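How do labs score suturing when the policy fails partway through a stitch?
Posted by Derno, July

I'm writing up a methods section on learned suturing and I'm stuck on how to report results. We train by imitation from teleoperated demos, two arms, interrupted stitches on a practice wound. If I report only complete stitches the number looks terrible, and it hides that most of the steps went fine. My supervisor wants one figure. A reviewer on our last paper wanted everything broken down. What do other groups do, and do you count a stitch where the operator took over for a few seconds?

Toma
Just report the completion rate and put the rest in an appendix. Reviewers skim. If a person took over it's a fail.

Horațiu Ciobanu
I'd disagree with Toma on the appendix. At Urham we worked on the same problem and ended up scoring by phase, with the whole-stitch rate beside it in the same table. The phases were needle pickup, insertion, pull-through, throws and trim. Each one gets a pass or fail from someone watching the recording who doesn't know which policy was running.

The throws are where one number hurts you most. A policy can place the needle well and still lose the loop when the second jaw comes in to take the tail. 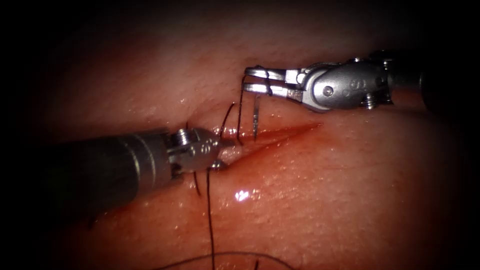

Fixed view, both instruments at the incision with thread looped on the right-hand jaws.

Our set had 420 demonstrations. With one policy trained on all of them, insertion passed 75 per cent of the time and the throws passed 20 per cent. Averaging those would have told you nothing useful. Splitting them told us to collect more tying demos, so we did.

On takeovers, log the time and the phase. We marked that phase as failed, then let the run carry on so later phases still got scored -- but only in a separate column, labelled as assisted. Mixing the two columns is what gets people into trouble.

You also need to decide what a finished stitch is before you look at any recordings. Ours had to be tied, sitting across the wound, with both ends trimmed. A tied stitch with long ends still attached went down as complete through the throws and incomplete at trim.
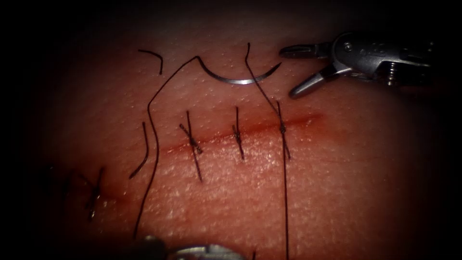
Spacing we scored separately again, from the fixed view once the instruments were clear. Don't fold it into the phase scores. An evenly spaced row of bad knots and a badly spaced row of good ones are different problems with different fixes.

Last thing is the cameras. We compared a fixed view alone with fixed plus wrist. The wrist view gets you close to the jaws and the thread, but the instrument body can block a good part of the tissue, so don't use it on its own for judging a phase.

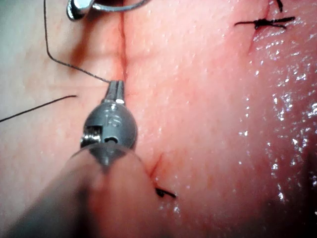 Flernbridge
Agree with most of the above. Two additions.

1. Say how many trials per condition. We ran 72 and still had wide intervals on the tying phase.
2. Have a second person score a portion of the recordings and report the agreement. Ours was poor on pull-through until we wrote down a definition.

I wouldn't bother with a separate assisted column unless you have a lot of takeovers. A sentence in the text will do.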